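Unit 6. Petitions and Open Letters as Public Documents

Handout for the second half of the course. Revised 2019-04-02.

6.1 Scope

This unit treats the petition as a written form with a procedural effect. A petition asks a named body to do a named thing. An open letter states a position in front of readers other than the addressee. The two are often mixed, and most of the errors found in student drafts come from mixing them without noticing.

6.2 Parts of a petition

Addressee. The office with power to grant the request. A petition to "the authorities" has no addressee.
Statement of facts. Dated, in order, each one open to checking.
Grounds. The rule, duty or promise on which the request rests.
Request (prayer). One sentence if possible. More than 2 requests should be numbered.
Signature block. Full name, place of residence, date of signing.

Grounds and facts are kept apart. A sentence such as "the council shamefully closed the office in October" contains one fact and one judgment, and the judgment belongs in the next section or nowhere.

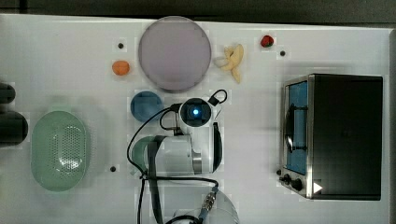 Fig. 6.1. Tabletop with plate, orange fruit, banana and strawberry.

6.3 Signatures

Three questions apply to any signature count.

(a) Who was eligible? Some bodies accept only residents or registered voters. Others accept anyone.
(b) How was identity checked? On paper, by address. Online, usually by a confirmed email address and nothing more.
(c) What was the text at the time of signing? If the wording changed after collection began, earlier signatures support the earlier wording only.

Case A (Olden). A petition against the sale of a public hall was filed with 3004 signatures. The town clerk struck the entries with no address. The remainder still passed the threshold, and the petition was put on the agenda. The request was then refused on its merits. Note that validity and success are separate matters.

Case B (Fluvia). The petition was hosted on the Hiteo site. The organizers edited the request after the first week, adding a demand for a resignation. Several signers asked to be removed. The receiving body treated the whole list as doubtful and replied with a short letter of acknowledgment.

6.4 Naming individuals

Where a petition complains of a person, the draft must separate conduct from character. Quote the words complained of, give the date and the medium, and supply the original language next to any translation. A paraphrase of a speech is weak evidence. The request should be one that the addressee can grant under its own rules. An employer can open a review. It cannot withdraw a statement made by someone else.

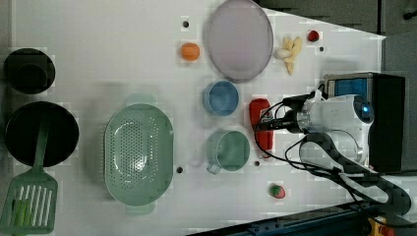
Fig. 6.2. Tabletop from above, with plate and small orange ball.

6.5 Replies

Forms of reply, from weakest to strongest: acknowledgment, referral, written answer, hearing, decision. The Feng district rules, used in the seminar, require a written answer within 30 days of filing. Many other rules set no limit. Silence is then not a refusal and cannot be appealed as one.

6.6 Exercise

Rewrite the Case B request so that both demands can be granted or refused separately. Add a statement of facts. Length: roughly 2 pages, double spaced. Attach the signature block as it would be printed. Drafts without an addressee will be returned unread.

Reading for next unit: the Feng rules, part on hearings, and the Olden clerk's report.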